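搜索 请输入关键词
内部通讯 · 车间与人
2023年4月5日 文/编辑室
阅读时间:约4分钟

擦桌子这件事,我们学了一个冬天

上一期通讯发出去以后,好几位同事来问,Masville 二楼收尾间那套新夹爪到底用得怎么样,是不是真的像食堂里传的那样,以后擦台面、理布料都不用人了。我本来想写三五行交代一下就算了,可是在收尾间待了两个下午,听大家你一句我一句地讲,回来发现笔记本写满了好几页,只好请各位泡杯茶,慢慢看。

先说来历。去年11月,我们从 Trorkero 订的第一批夹爪到货,有装在机械臂上的,也有拿在手里的。手持的那种,收尾间的人管它叫“钳子”,叫着叫着就改不过来了。做法说起来不复杂:人拿着钳子,把平时用手做的活再做一遍,捏起擦布,展开,顺着木纹推过去,翻面,折好,放回去。钳子上的相机把过程录下来,机械臂那边再照着学。到三月底,收尾间一共录了2,305段,光是“把布折成四折”这一个动作就占了不少,因为布这个东西实在太不听话,同一块布,放下去十次有十个样子。

刚开始那阵子,说心里话,大家是有点别扭的。做了十几年台面收尾的老师傅,手上那点分寸是一年一年磨出来的,忽然要隔着两片塑料去捏一块布,动作慢了一大截,旁边还有人看着,换了谁都不自在。有一位师傅跟我讲,她头一个礼拜回家,晚上炒菜拿起锅铲都觉得手是别人的(她讲的时候笑得很大声,我也跟着笑了半天)。后来是组里自己想的办法,每人每天只录半个班,另外半个班照旧做手上的活,这样既不耽误出货,手感也不会丢。这个安排后来写进了排班表,一直用到今天。

那么人手到底变了没有?这是问得最多的,我也就直接写了。收尾间原来7个人,现在还是7个人。变的是时间怎么分。以前每天下午最后一个多钟头,大家都在擦台面、收布、换布,腰酸得很;现在第一遍粗擦由机械臂来做,人做第二遍,看光、摸边、挑毛刺。Kawaguchi 线上的台面面积大,省下来的力气最明显,Luvstead 那一款尺寸小、拐角多,机械臂还绕不太明白,仍旧全部由人来做。班组长跟我算过,一个班下来,机械臂粗擦的台面大概100张出头,遇上布卷到一起的时候还得有人过去理一理,所以离“不用人”还远得很呢。

也有新添的活,这个不能不提。夹爪的垫子是耗材,磨得比我们想的快。木台面摸着光滑,可是一天来来回回地蹭,再加上捏布时两边垫子互相顶着,边上很容易起毛、掉渣。原来的保养单上根本没有这一项,现在每次交班都要看一眼垫子,掉得厉害的就登记、换新,旧的统一放进工具柜最下面那一格,别顺手扔了,供应商要收回去看磨损的样子。

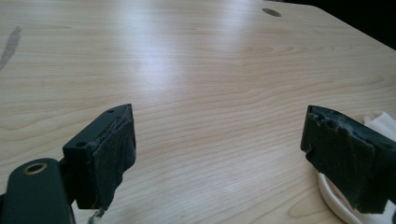 图片来源:收尾间供图

看垫子的时候请两边都看。两片磨得常常不一样,像图里右边那片,上沿和左沿已经缺得参差不齐,比左边那片厉害多了。有几位同事习惯只看自己顺手的那一侧,结果另一侧掉的碎渣沾到布上,布又带到台面上,第二遍的人就要多费一番功夫。

培训方面,四月里还会再开一轮,内容是手持夹爪的基本用法、垫子更换和录制之前的台面整理。别的车间想来看看也欢迎,包装组已经有几位报了名,说是想知道以后自己那边会不会也用上。这个问题我替大家问过了,目前没有定下来的计划,有了消息会先在班前会上讲,再登在通讯里,不会让各位从食堂里听说。

还有一件小事。收尾间的师傅们托我问一句,谁手上有多余的干净白棉布,旧的也行,不掉毛就好,录制用得很费。送到二楼门口的筐里,或者打内线164,他们自己下来拿。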